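Skallow Gold Companion review: is a paid price tracker worth it?

I bought three months of the Gold Companion add-on for Skallow because my guild would not shut up about it. The pitch is simple. It watches the auction board for you, flags underpriced goods, and tells you what to craft and where to sell it. The sales page says you can "play half as much and earn twice as much." I have played online games long enough to read a line like that and put my wallet away, but I paid anyway so you can decide with somebody else's money.

Setup took most of an evening. You link your account, pick your home market (mine is Tallau) and then wait for the add-on to build up a price history. Until it does, the tips are useless. On my first night it told me to buy Nair resin at almost exactly the price I had just sold it for.

After that it got better, though not as much as the fans claim. I started with 460 gold and followed only the add-on's advice for two weeks, playing around 8 hours each week. I finished with 1049. That sounds great until you look at my alt, which did nothing but the old Grirberg ore route for the same number of hours and ended up 117 gold behind. So the tool beat a free method that any new player can find on the forum, but it beat it by the price of a decent pair of boots.

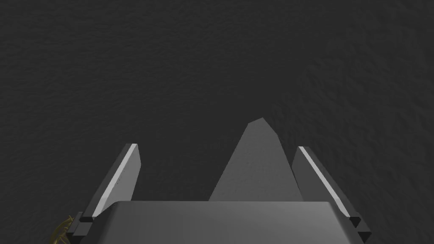 Dark gray surface, computer render.

The flagging itself is fine. Alerts pop up fast and the list can be sorted by profit, by risk or by travel time. My problem is that every other subscriber in Tallau gets the same alert at the same moment. By the time I had walked to the board, the cheap stack was often gone, and twice I bought what was left at a price that made no sense anymore. Profit estimates also leave out the listing fee unless you turn on a setting buried in the third menu. Why is that off by default?

Crafting advice is weaker. It kept pushing me toward potions that need a skill level I don't have, and there's no way to tell it so.

Cristóbal Lagos, who runs our guild bank, swears by it and thinks I'm being unfair. He moves goods between four markets all day and likes the spreadsheet export. Fair enough. If you play like that, the monthly fee may pay for itself.

For everyone else, try the free week first, switch on the fee setting before you trust a single number, and check your results against whatever you farm now. I've canceled mine. It runs until the end of January, so I'll keep using the alerts till then and ignore the crafting tab.

Score: 5 out of 10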